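Drelport Handheld Capture Kit, Two-Jaw
August 26, 2025 | By Prodora Product Desk
2 min read

The Drelport kit records manipulation examples for imitation learning without a robot on site. An operator holds the gripper, performs the task by hand, and the kit logs the view from the tool along with jaw opening and tool pose. Episodes are written in the Furov format and can be replayed or trimmed before training.

The jaws are driven by a pivoted linkage and close in parallel on replaceable soft pads. Pad wear affects grip on light objects such as paper cups, so check both faces before each session.

Part number: 851
Tool mass: 356 g
Supplied with: spare pads, charging cable, carry case 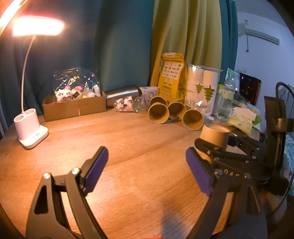
Prodora Product Desk

Tabletop tasks with paper cups are a good first set for a new operator. Cups deform under excess force, roll when nudged, and show clearly whether a grasp was centered. Start with a mix of upright cups and cups on their sides, some of them touching. Ordinary household items can stay at the back of the table. A policy trained only on a bare surface tends to fail when the surroundings change.

Lighting should be varied between batches and held constant within one. A desk lamp at the side gives a strong directional shadow, useful for part of the set. If the lamp head saturates in the recorded view, lower exposure in the settings menu. Do not correct it afterward in software.

Two-tool sessions are supported. Each gripper records its own stream, and the streams are aligned at export. Before the first episode, bring both tools into view of each other and hold them still until the indicator turns solid. Keep the second tool clear of the objects until its part of the task begins.

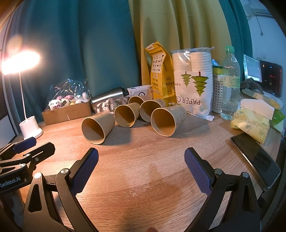
Episode Handling

Start with the jaws open and the target in view. End with the jaws open and clear of the object. Around 2 seconds of stillness at each end is enough for automatic trimming. Failed grasps should be labeled and kept; many training setups use them. Episodes with a covered lens or a lost pose track are rejected at import.

Orders and spare pads: Kocabaş Distribution, parts counter
© 2025 Prodora. All rights reserved. | Contact | Back to top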